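Storage Room Walk-Through – Clolthorpe Building, Parside Site
Date: 2/28/19
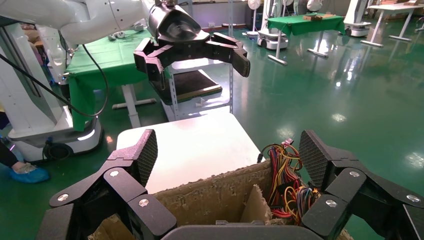 Go through every line. Mark OK, FIX or N/A and write a comment for anything marked FIX.

Aisles and exits
Main aisle clear to 41 inches – OK
Rear exit opens fully from inside – FIX. Sticks at the top corner. Work order in with Pacheco Door.
Exit sign lit – OK
Floor dry, no loose mats – OK

Shelving
Uprights anchored to wall – OK
Load limit posted (125 lb per shelf) – FIX. Label missing on bay 13. Shelf is not overloaded.
Heavy items on lower two shelves – OK
Step stool feet and treads – OK. Left tread is wearing, look again in April.

Fire
Extinguisher gauge in green – OK
Extinguisher tag initialed this month – FIX. Last initials are from the month before.
18 inches clear below sprinkler heads – OK
Nothing stored against the heater – OK

Electrical
Panel door closes, breakers labeled – FIX. Breaker 2 has no label. Feeds the rear lights and possibly the dock outlet, needs tracing before anyone writes on it.
No extension cords in permanent use – OK
Cover plates on all outlets – OK

Chemicals
Lids tight, labels readable – OK
Data sheets in binder – OK. Zoleo floor cleaner sheet is the old version, new one requested.
Eyewash station – N/A, located in hallway

Open items carry over to the next sheet until signed off.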